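手记 > 工坊日志 > 木作与涂装

分类：表面处理｜虫胶｜工坊闲谈

虫胶又发白了，这回我想把它弄明白
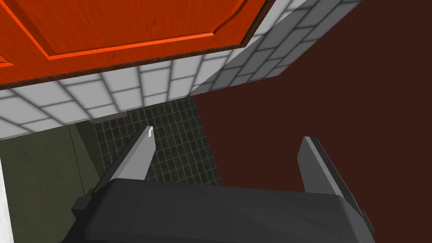 工坊日志 第30号

2024年10月

先把话说在前面：这一篇是写给我自己看的，也写给下一个在阴雨天非要刷虫胶的人（多半还是我自己）。

事情从那块桦木试板说起。我在Dirnelside这边的小工坊干活，窗子朝河，一到这个季节，屋里的湿气就像有人搬了张椅子坐着不走。上周末刷完第二遍，看着特别漂亮，我还得意地拍了拍手去泡茶，回来一看，板子中间起了一片雾，白蒙蒙的，像哈了口气在玻璃上。我拿袖子去擦（别学我），当然擦不掉，反倒粘了几根毛线上去。

Enda Horgan听我讲完，第一句话就问：“你那瓶酒精开了多久？”我说，呃，夏天开的吧。他叹了口气，那口气我隔着电话都听得清清楚楚。

好，酒精。虫胶片是泡在酒精里化开的，酒精爱吸水，瓶盖没拧紧，它就一点一点把空气里的水汽收进去。刷到板子上，酒精跑得快，水跑得慢，板面又因为挥发变凉，屋里的潮气再往上凑，漆膜里头就闷出一层白来。道理我以前都读过，读过和记得是两码事。我那只瓶子放在水槽上面的架子上，底下天天洗刷子。写到这里脸有点红。

所以今天的安排是做对比。材料如下，记一笔免得以后又翻箱倒柜：

旧酒精泡的胶，就是出事那罐，标签糊了，只看得出是脱蜡的。
新酒精泡的胶，Mondow那家铺子买的片，淡金色，昨晚泡上，今早用旧丝袜滤过。
桦木试板，同一块大板上锯下来的，都磨到差不多的手感，吹干净。
棉布团，外面包细亚麻，老办法。

配比我照旧用“2磅切”，就是英制那套讲法，换成我自己的习惯，是先调浓一点放着，用之前再兑稀。兑稀之后流平好得多，布团拖过去几乎没有阻力，那个感觉真的很舒服！浓的时候就不行，走到一半布团开始咬，一咬就起棱，起了棱你又想回头去补，一补就完蛋。我写在墙上的那句“不许回头”就是给自己看的，效果一般。

上午刷的结果：旧酒精那边，第一遍还看不出什么，第二遍靠边的地方开始发乌，颜色像兑了水的牛奶。新酒精那边干干净净，光泽也起来得早。下午外头下了一阵雨，我故意把窗推开一条缝，再给新胶那块补了一遍，想看看光靠天气能不能把它弄白。有一点点，要斜着对灯看才看得出来，正着看没事。这样说来，两样都有份，只是旧酒精的罪过大得多。（就一块板，Caoimhe看到这儿一定会说样本太少，我知道，我知道。）

顺手也试了怎么救。Enda的办法是布团上只沾一点点新酒精，捏到几乎是干的，在发白的地方快快扫过去，让漆膜稍微软一下，把水汽放出来。我第一下沾多了，直接拖出一道印子，只好等它硬了拿细砂纸重来。第二下手轻了，雾真的就退了，退得还挺快，我一个人在那儿“哎哎哎”叫了半天。

另外一个办法是干脆等。Caoimhe Kavanagh说她有一回把发白的盒盖扔在暖和的房间里，过几天自己好了大半。我把上午那块留了一半没动，背面用铅笔写了“别碰”，放到楼上书架顶上，看看她说的灵不灵。如果到一月它还是白的，我就拿去垫锅。

关于磨。每一遍之间我都轻轻带一下，一共3遍，砂纸用旧的，新砂纸太凶，边角两下就露白木头。这回左下角就是这么磨穿的，补色补得不好看，近看像贴了块膏药。教训：边角先不磨，最后用手指垫着海绵点几下就行。

还有个不相干的发现。Fitzgerald那本讲老家具修复的小册子里夹着一张前主人的纸条，写着“布团存广口瓶，瓶底滴酒精，盖紧”。我照做了，隔一夜拿出来还是软的，比我以前用塑料袋裹着强太多了。以前那些硬得像核桃的布团，我居然每次都是泡半天再扔，想想真是浪费。瓶子要选盖子里带垫圈的，果酱瓶可以，但一定要洗到没有甜味，我第一只没洗透，布团闻起来是杏子。

Ernness那把小凳子，本来打算这周上面漆，先搁着。凳面是榆木的，孔大，虫胶直接上去要填好多遍，我在想要不要先用浮石粉填一轮。浮石粉我手上还有半罐，上次填完颜色偏灰，孔里星星点点的，深色木头上特别扎眼。Enda说那是粉放多了、胶放少了，没化透。大概他是对的，不过我想先在边角料上再丢一次人。

给自己留的几件事：

旧酒精倒进专门装废液的铁罐，别再放回架子上，别舍不得。
新酒精分装成小瓶，开一瓶用一瓶，瓶身写上开封的日子。
湿度计换电池。它从春天起就一直显示同一个数，我居然还每天看它一眼。
用过的布摊开晾在外头，别团成一团扔桶里。
跟Caoimhe借她那把松鼠毛刷，窄的那把，凳子腿用布团实在不好转弯。

晚上又去看了一眼新胶那块，手指背轻轻碰，不粘了，灯下面能照出灯丝的影子。旧胶那块还有点软，指甲能按出印来，我按了，所以现在它上面有个印。明天接着弄凳子的边角料。

相关条目
旧虫胶片还能不能用：一次泡不化的经过
浮石粉填孔，第一次失败记录
布团怎么包才不散
榆木小凳拆解与重新上胶
砂纸用到什么程度该扔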